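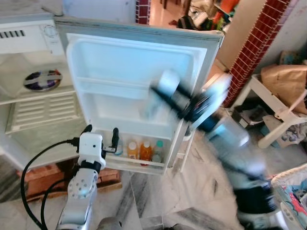
Mini Fridge FAQ
Onodura House, rooms and shared kitchens

Last updated 13 September 2018. Questions not on this list go to Bethel Gebru at the front desk.

Can I bring my own fridge?
Yes. One per room. Compact only, has to fit under the desk or next to the wardrobe. No full size, no chest freezers.

Do I have to register it?
Yes, first week. Form at the desk, takes a minute. You get a sticker with a number, put it on the side, not on the door. Stickers from last year are no good.

Can I rent one instead?
Yes, from Drandum. $9 a month, $3 extra if you want it carried up. Ask for Tsehay Tsegaye. Pay them, not us.

Where should it stand?
Flat floor, a hand's width from the wall. Not on carpet if you can help it. Not in the closet with the door shut, we find one in there every year. If there are vents on top, keep them clear. No books, no towels, no microwave.

Plug?
Straight into the wall. No power strips, no extension cords. Room 352 and the other corner rooms only have the one low outlet behind the bed, come see us before you move furniture.

What number do I set the dial to?
Middle. Leave it a day, then adjust. On most dials a higher number means colder, it isn't degrees. Milk freezing = turn it down. Milk going off = turn it up.

There's a fan inside. Can I put food against it?
No. Leave a gap in front of the fan and the slats. Block the air and one shelf freezes while the rest gets warm.

What goes in the door?
Small bottles, juice, sauces, condiments. Stand them up, caps on tight, close together so they don't tip when you swing the door. Not milk or eggs, the door is the warmest part. Heavy stuff goes on the bottom bin, the top ledge is shallow and things fall off it.

My door won't stay shut.
Usually a bottle sticking out too far. Then check the rubber seal for crumbs. Still no good? Fridge may be leaning foward, tip it back a little with the front feet.

How do I clean it?
Unplug. Everything out. Warm water and a bit of baking soda, soft cloth, dry it. Door bins lift out on most models, pull up not out. If yours doesn't move don't force it. No bleach please.

Ice buildup?
Unplug, door open, towel underneath, wait. No knives. No hair dryers. Liya Mersha on the second floor has a spare tray for the drip, bring it back.

What about breaks?
March break it can stay plugged in if there's nothing in it that spoils. Summer it has to be empty, unplugged, door propped open. We check rooms.

It smells.
Throw out whatever it is. Wipe down the bins and the shelf edges too, spills run under there. Open box of baking soda overnight.

It's loud.
Some hum is normal. Rattling is usually bottles touching or the fridge touching the wall. Clicking on and off all night, or a burning smell, unplug it and call ext. 630.

Can I leave it behind when I move out?
Only if Katsuhiko Takeda has signed for it. Otherwise there's a disposal charge and it comes out of your depost.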